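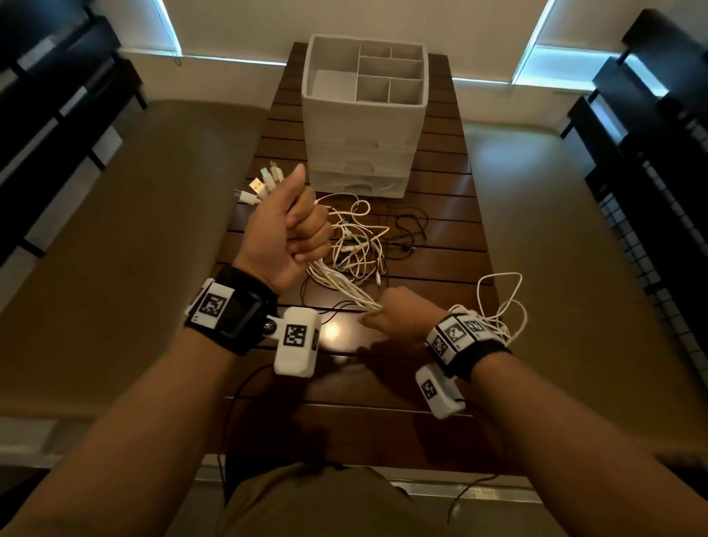
Cable duty, May edition. Fist full of USB ends, markers on both wrists 🙌

1/ So I've been recording hand demos for Vimley, our little learning project, and this month's chore is untangling charging cables. I love it way more than I should!

2/ Each take starts with a messed-up pile on the table and me picking at it. The wrist markers let the software work out where my hands are (well, as long as I don't turn them away, which I do constantly).

3/ We're aiming for 303 takes. Tsegereda Zeleke wrote the task sheet and she wants real mess, so I'm not allowed to go easy on myself. Loops, crossed cords, plugs snagged on plugs, all of it.

4/ My best trick so far: hold the plug ends up in one hand, then tease out a few strands with the other. Slow hands label so much better than fast ones!

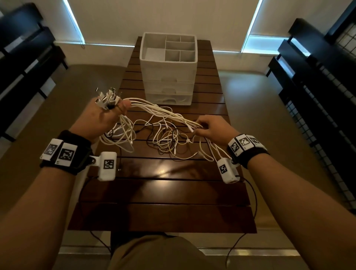 Do you throw out the takes where you get stuck?

We keep them and tag them, so the model also gets to learn from fumbles and second tries.

5/ Got 13 takes in before lunch, then redid seven after I noticed I'd started every single one with the same hand. Oops.

6/ Next up is the Endale set, which is folding napkins. Send me your folding styles, the weirder the better!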